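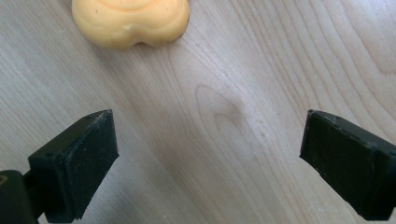

Water Marks on Wooden Desks: A Comparison of Three Finishes

Introduction

Our group looked at how well common finishes protect pale wood from water rings. The reading room at Benham has light wooden tables, and the school wanted to know what to use when they are refinished in February. We had a budget of 260 dollars and 11 weeks.

Method

We cut test boards from one batch of ash so the grain and color would be close. Each board was sanded to 400 grit and wiped down. One set got linseed oil, one got hard wax, and one got a water-based varnish. A fourth set was left bare. Mikkel Kragh did all of the coating so that the thickness would not change from person to person.

After the boards had cured, we put a glass of cold water on each one and left it overnight. Gunhild Þorgeirsson repeated the test with hot coffee. Leif Ásgeirsdóttir scored the marks from zero (no mark) to five (dark ring) without knowing which finish was on the board.

Results

Bare wood scored five in both tests. Oil scored three with water and four with coffee. Hard wax scored one and three. Varnish scored zero with water and one with coffee. The coffee ring on the varnish was faint and came off with a damp cloth.

Two of the oil boards had not fully dried when we started. We left them out of the scores.

Discussion

Varnish gave the best protection, but it is harder to repair. A scratch means sanding the whole top again. Wax can be patched in one spot. Urs Lüthi from the Frandsen workshop told us he would still pick wax for desks that get moved a lot. We did not test scratches, and we did not test sunlight, which can turn pale wood yellow.

We recommend varnish for the reading room and wax for the smaller desks in the Molon building.

Contact: Hafþór Hviid, project supervisor | © Benham Student Projects | Back to top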